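Laundry basket

A laundry basket is an open container used to hold clothes before washing, to carry them to and from the machine, or to gather them up from around a home. It differs from a hamper, which is usually taller, often has a lid, and stays in one place. In everyday American speech the two words are frequently swapped.

Design

Most baskets sold today are molded plastic, though wicker, wire, and canvas are also common. The usual shape is a rectangle or an oval with a wide, flat bottom. Perforated sides let air reach the clothes and keep the weight down. Handles are cut into the short ends or molded into the rim, so that the basket can be carried in front of the body or against one hip. Some plastic baskets imitate older materials, with a rim or an entire wall textured to look like weaving. A product label is often stuck to the inside of the bottom and may stay there for years.
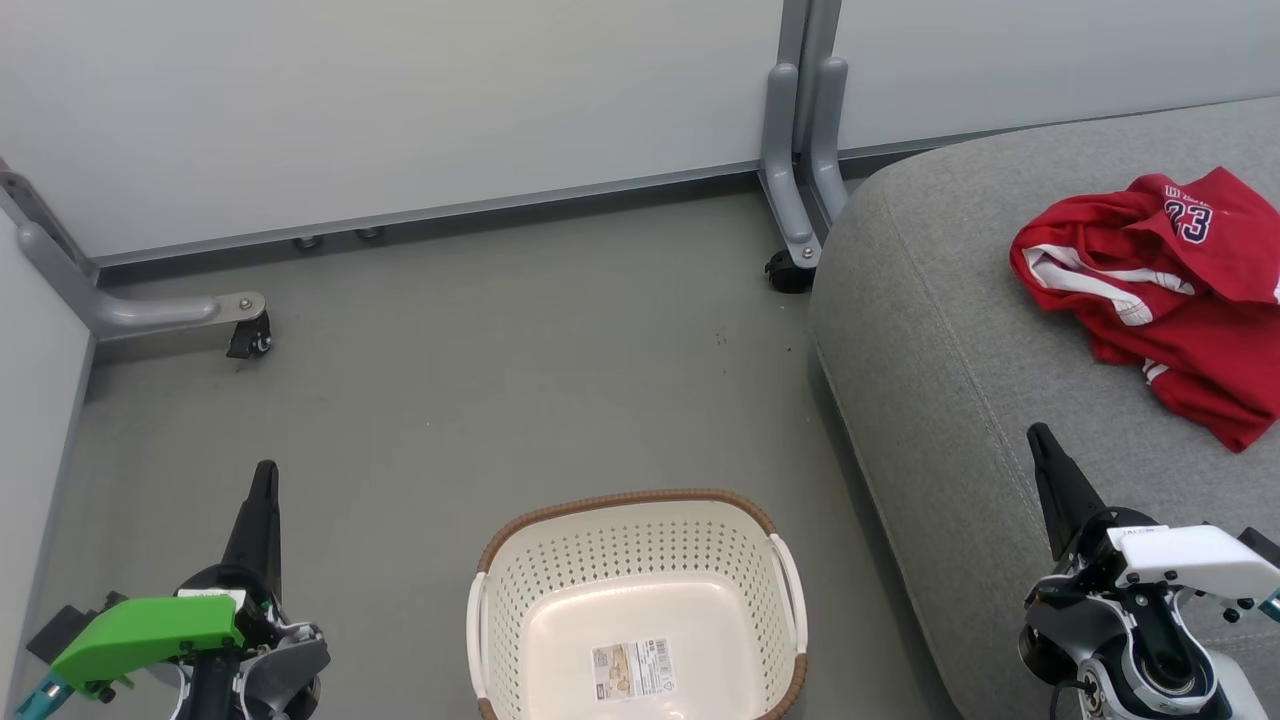
Should damp clothes be left in a laundry basket?
Damp clothes are better hung up to dry first, even in a basket with open sides. Air moves through the outer layer only, and towels or sportswear packed in the middle can start to smell overnight.

Sizes

Makers describe baskets by volume, by outside measurements, or by the number of loads they hold. The Folta catalog lists its baskets by loads, with a standard model rated for 2. Lindgren gives volume instead, which makes comparison between the two difficult. A basket that is too deep encourages overfilling, and the clothes at the bottom come out badly creased.

Use in collecting clothes

Clothes that need washing are seldom all in the bedroom. They collect on couches, chair backs, and bathroom floors, and many households carry a basket from room to room before a wash. In Laundry at Home, a handbook published by Girkik, Hefin Cadwaladr and Heledd Cadwaladr recommend handling each item separately at this stage. Pockets are emptied, sleeves are pulled right side out, and stains are looked for while the fabric is still open.
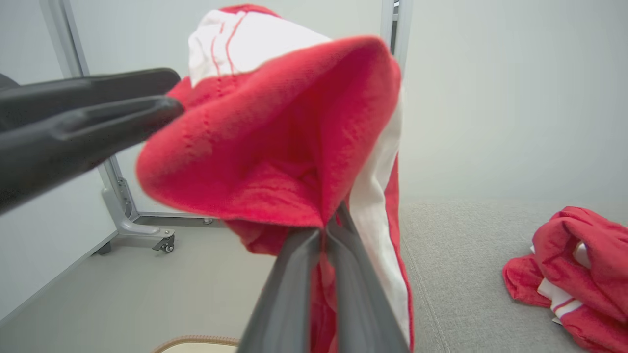

Sorting by color is the most common method of dividing a wash, and most guides describe three groups: whites, lights, and darks. Garments that combine strong colors with white do not fit neatly into any of them. A red garment with a long white stripe, for instance, has its own dye sitting right beside the area most likely to show it. The Cadwaladrs advise washing such pieces in cold water, inside out, and taking them out of the machine as soon as the cycle ends. Knits are lifted with support under the wet part to avoid stretching.

Care

Plastic baskets are wiped with warm water and dish soap. Wicker is brushed or vacuumed and kept dry, and canvas liners can usually go in with the wash.

See also: Hamper; Clothesline; Sorting (laundry)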